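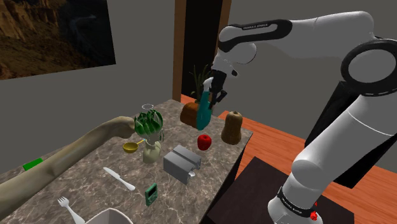
Teal watering can, green leaves, marble top. Good morning from the plant people.

1/ Today I want to write about watering house plants when you live in a place with hard water. I moved to Clerkach three years ago and in the first winter I lost more plants than in all my life before.

2/ I thought it was the cold. Then I thought it was the window. I bought a small lamp and moved everything two times. The leaves still became brown at the tips, always the tips first.

3/ A neighbour from the ground floor looked at my kettle and laughed. The white crust inside was thick like an eggshell. She asked me what I give to my plants. I said, the same water. She said, well.

4/ So, hard water. It has a lot of calcium and magnesium in it. For people it is fine to drink. Many plants also don't mind. But some of them, for example calatheas and most ferns, do much better with soft water.

5/ You can see it on the pot too. If you have clay pots and there is a white line on the outside, this is mostly salts from the water and from the fertiliser. It can be brushed off with vinegar and an old toothbrush. Take the plant out first, please.

6/ What I do now: I collect rain. My balcony is very small, so I have one bucket under the end of the gutter and one old soup pot. After a good rain I have 10 litres, and this is enough for me for two weeks in spring.

7/ In July it is more difficult. Last summer we had almost no rain in Clerkach and I had to mix, half rain and half tap. The ferns were not happy but they survived.

8/ Somebody always writes to me that you must leave tap water overnight and then it is soft. I am sorry, this is not correct. Some of the chlorine goes away, but the calcium stays in the can. I believed it also for a long time.

9/ Boiling helps a little, if your hardness is the temporary kind. Let it cool completely and don't pour out the last part from the kettle, where the white pieces are. I did this for one winter and my gas bill was not nice.

10/ About filters. I have the Salminen jug, the small one. It is good for tea. For plants it is slow and the cartridges cost me too much, so I use it only for the one calathea who is a princess.

11/ How often to water? I don't keep a calendar for this any more. I put my finger in the soil until the second joint. If it is dry there, I water. If it is wet, I go away and do something else.

12/ When you water, water properly. Until it comes out from the bottom, then wait a quarter of an hour and empty the saucer. Small sips every day leave the salts in the soil and the roots stay near the top.

13/ Two times in a year I wash the soil through with a lot of rainwater, in the bath. It looks strange to have all the plants in the bath but they seem to like it.

14/ Snake plants, spider plants, aloe: in my flat these all drink from the tap. The spider plant gets brown tips and I cut them with scissors. I have decided not to worry about her.

15/ The plant swap in the hall on Banemon Street is this Saturday, 7/6/19, from ten in the morning. I will bring spider plant babies and one big pothos that needs more space than I have. If you want the pothos, write to me before, it is heavy and I will not carry it for nothing.

16/ Edit to number 9, because two people asked: yes, I mean an ordinary kettle. And no, please don't use the water from boiled potatoes if you have put salt in it.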